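Keeping a Family Car Pleasant to Live With

We have had the same estate car for 9 years now, and between the school run, the allotment and my mother-in-law's two spaniels it has had a fairly hard life of it. People are kind enough to say it still looks well, and I always tell them there is no great secret, only a few small jobs done on a Sunday before the roast goes in. I've written them down below in no particular order, with some additions from readers who sent theirs in after the March page.

Mats first

Take the mats out before you do anything else, and take them right out, don't just flap them in the footwell. Hang them over a fence or a gate and beat them with the back of an old brush. Rubber ones can be scrubbed with warm water and a drop of washing-up liquid, but do rinse them well, as a soapy film makes the pedals slippery under your shoe. Ankica Kelmendi in Prunitcombe wrote to say she keeps two sets and swaps them over, so one is always drying in the porch. I wish I had the porch for it!

Glass

The inside of the windscreen gets a greasy haze that you only notice when the sun is low and you are turning right at a busy junction. A little white vinegar in water, wiped on with one cloth and off with another, shifts it nicely. Wipe up and down on the inside and side to side on the outside, and then if there is a smear you know which side it's on. Go steady near the heated lines on the back window, and always follow the way they run.

Dog hair

Put on a damp rubber glove and drag your hand across the seat towards you in short strokes. The hair rolls up into little sausages which you can pick off, and the vacuum can manage the rest. For the carpet in the boot I use a window squeegee, the sort with a stiff blade. It is slow going and rather satisfying, and I have the radio on while I do it.

Smells

Bicarbonate of soda, sprinkled on the carpets and left overnight with the windows shut, is still the best thing I know. Spilt milk is another matter altogether. Get to it the same day if you possibly can, blot (don't rub), and lift the carpet edge to see whether it has run underneath. Danica Jurić swears by a saucer of ground coffee under the passenger seat, though I find I then want a coffee all the way to Gulline and back.

Tyres

Check the pressures when the car has been standing a few hours, and check the spare as well. The right figures are usually on a sticker inside the driver's door or the fuel flap, with a higher one for when you are fully loaded. Before we set off on holiday I do it the evening before, as the morning is always bedlam.

A picnic box for the boot

Proper plates are so much nicer than paper ones when you're parked up somewhere with a view, and they needn't rattle. Slip a folded tea towel between each one and stand the box against the back of the seats. When you get home, bring the lot indoors and wash it that evening, because a forgotten plate in a warm boot is a sorry business.

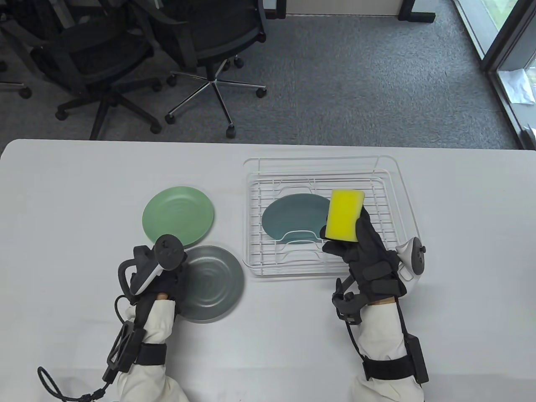
Door seals and hinges

Open each door and run a damp cloth all the way round the rubber, including the bottom edge where the grit gathers. Dry it off, then rub in a very little silicone grease. Before a cold snap this will save you tugging at a frozen door in your slippers. A drop of oil on the hinges does no harm either, but wipe away what's left over or it will find its way on to somebody's good coat.

The glovebox

Have it all out twice a year. Ours gave up 5 pens, a hairbrush and a map of a county we haven't visited since the children were small. Keep the handbook, a torch, a tyre gauge and a packet of tissues, and find another home for everything else.

Next time: getting chewing gum out of a seat belt, with thanks to Reet Venckus.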